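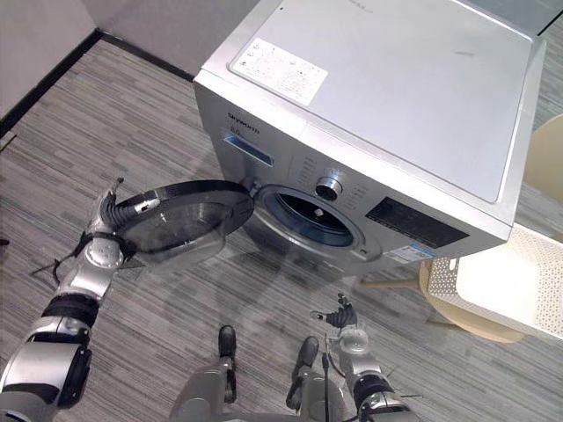 What was the laundry demo at the open day?

A two-armed robot working at a front-loading washer, run live for visitors one Saturday in November at the Indivstead hall. The recordings from that day are what's in this folder.

# flevis-openday-laundry

Quick README, will tidy later. Ask Manouchehr Parsa if something is missing.

## What's in here

- 231 recordings, one per run, head camera plus both wrists
- joint states for both arms, gripper open/close values
- `notes.csv` – one line per run, typed during the day so expect typos
- `visitors.txt` – questions people asked, no names

## Setup

Same station all day. Silver washer (SKYWORTH), striped gray carpet, robot facing the front of the machine. Left gripper takes the door by the black rim and holds it, right arm stays free for whatever comes next. Door opens to the left, so left arm does the door. Always. Tried it the other way on Friday's rehearsal, don't.

Carpet stripes confuse the floor segmentation, esp. through the door glass. Known issue.

## Tasks

1. `door_open` – grip rim, swing, hold
2. `door_close` – push shut, let go
3. `load_towel` – right arm only, door held by left
4. `knob_turn` – visitors picked the program, so labels vary alot

Runs are 33 seconds max, then the script stops the arms. Some visitors clapped at the cutoff thinking it was done. Mark those as timeouts, not successes.

## Known problems

- 8 runs have no right wrist video. Listed in notes.csv, column `wrist_r`
- clock on the Arkus laptop was an hour off until lunch. Video and joint data agree with each other, just not with the wall
- `knob_turn` before 11 am used the old grip width. Slips.
- audio stripped from everything, do not ask for it

## The day itself

Doors at 10, last run a bit before 4. 400 people signed in at the desk, most stopped at our station for one run and moved on to the Dufour conveyor next door. Kids wanted the robot to wave. It doesnt wave. Best question of the day: how does it know which towel is clean. No answer yet.

## Use

Internal and partner use. Credit Flevis in any slides. Splits not made yet – if you make some, send them back.

---

3 comments | 8 shares

Recent items
- flevis-openday-conveyor
- Station checklist, laundry
- Indivstead hall: parking and power outlets
- Wrist camera mounts, rev 2

Contact: Manouchehr Parsa, Flevis | © Flevis | Back to top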